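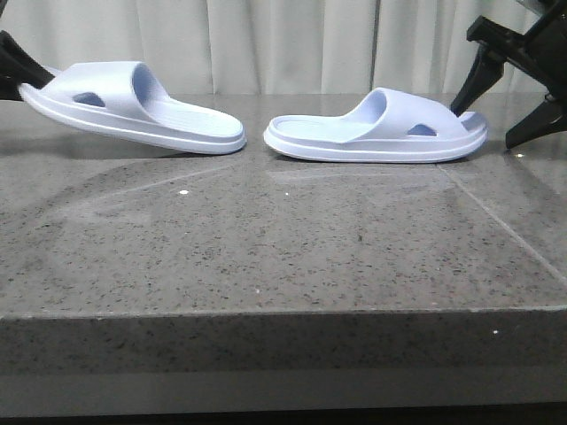 Krishnamoorthy Amin has been treating feet in Binuscombe for long enough that he has seen fashions in footwear come back twice. He trained as a podiatrist, worked at the hospital in Collow for 10 years, and then opened a two-room clinic above the chemist. Most of his patients are over sixty, and most of them arrive in January, when the heat has had them out of proper shoes for a month. The pale lavender slides with the thick soles and the wide strap over the front of the foot are the sort of thing he sees at the door all summer.

"I don't tell people to throw them out," he says. "They won't, and then they won't tell me what they're wearing either."

His concern is with how long they stay on. A slide has nothing behind the heel, so the toes grip to keep it in place. For a walk to the letterbox that is no trouble. For a morning at the shops, he says, it adds up, and the patient comes in complaining of a sore arch or a cramp in the calf and can't think what they've done.

"They'll say they haven't done anything different. Then I ask what was on their feet at Christmas."

Heel pain is the most common complaint at the clinic, followed by corns and thickened nails. Last year he and his colleague Hadi Tarawneh saw 763 people between them, over 3,544 appointments. Tarawneh does the home visits, which take in the farms out past the Raju road and the retirement units at Rinum. Some of those patients can't reach their own feet any more and have been too embarrassed to say so.

"You get a man who's been cutting his nails with tin snips," Tarawneh says. "He's done it for years. He's very proud of them."

Amin would like people to come in earlier. He thinks many put up with sore feet as part of getting older, the way their parents did, and only ring when they have stopped going out. By then the walking has dropped off, the balance has gone with it, and the job is a bigger one.

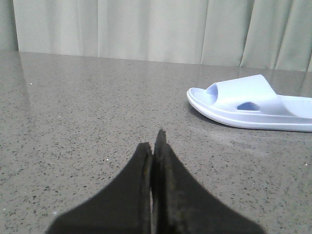

He is particular about diabetes. Anyone who has it should be looking at the soles of their feet every night, he says, with a hand mirror if they can't bend that far. Feeling can fade slowly enough that a person misses it. One of his patients walked on a drawing pin for most of a day and found it when she took off her sock.

"She was a retired nurse. She knew all about it. She just didn't feel it."

On cost he is blunt. A first visit is longer than the ones after it and is charged that way, and he knows it puts some people off. A doctor's referral can help with part of the bill for those who qualify, and he wishes more of them asked for one. He is less keen on expensive inserts. He has had patients bring in pairs they paid $200 for at a market stall, and in most cases he has sent them off to buy a decent lace-up.

"Buy it in the afternoon," he says. "Your feet are bigger by then. And stand up in it. People try shoes on sitting down, I don't know why."

He would also like every shoe shop to go back to measuring. Feet get longer and wider with age, and he regularly meets people still buying the size they wore at their wedding. The shop in Collow measured until the owner retired. The metal gauge they used is now on a shelf in Amin's waiting room, and patients pick it up while they wait.

Tarawneh will take over the clinic when Amin cuts back to two days a week. Amin says he'll keep the mornings and leave the stairs to someone younger. Asked what he wears at home, he looks at his colleague before he answers.

"Socks," he says. "I know. He's already told me."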